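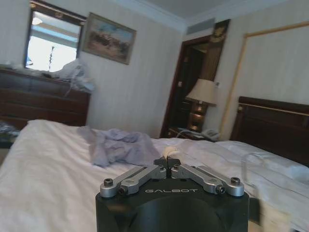
When your laundry robot gets its fingers in a twist

I've had a folding machine helping with the spare room since June, and I'm fond of it, but it did give me a proper fright over a sleeve. It had shut its gripper on a cuff, the other arm went off with the body of the shirt, and between them they pulled the shoulder seam clean open. A Hedeck shirt too, my favourite! So these are the habits I've got into since, for anyone with a similar helper at home.
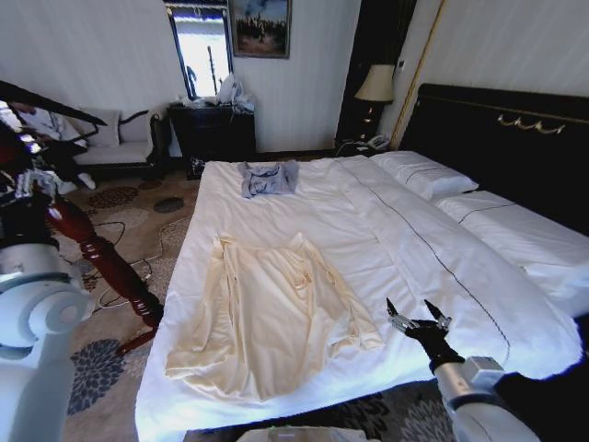 Spread things out first

Lay a long-sleeved top flat on the bed before you start, with the sleeves drawn well away from the body. A few wrinkles don't matter a bit. Put anything small further back, or on a chair, so you haven't got two pieces of washing within reach of the same hand. Mine is set to slow for sleeves, and I leave it there even when I'm in a hurry (which is most mornings, if you want the truth). 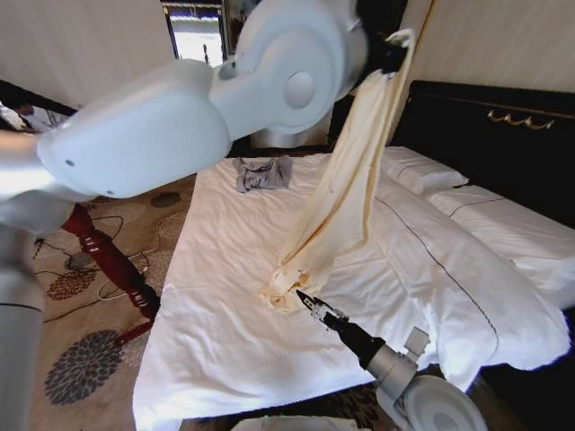 If it grips and won't let go

Press stop before you touch the cloth. I know the temptation is to give it a good tug, and I did exactly that, which is how a small tear became a 600 mm one. Keep your own fingers out of the linkage, wait until both arms are still, then use the release in the menu. If one arm is holding the cloth up high, get a hand under the weight of it before you let the gripper open, or the whole lot slides off on to the carpet. Make a note of any fault code as well; mine was 1256 and I'd forgotten it by teatime.
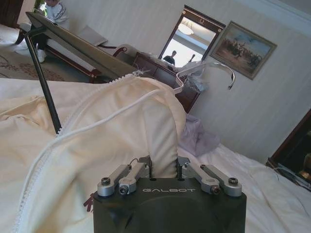 Garment bags are what I'm most careful about now, after a Grodano one jammed my machine for the best part of an evening. They've got so many bits to catch. Run your hand down the zip, all the way along if it's a long white one like this, and check nothing is caught in the teeth. The hanger hook wants watching too, sticking out at the top as it does, and so does any cord or thin cable lying over the sheets, so move those well clear before you press start. I take the hanger out altogether if the bag will let me. Any loose threads get snipped off with the nail scissors.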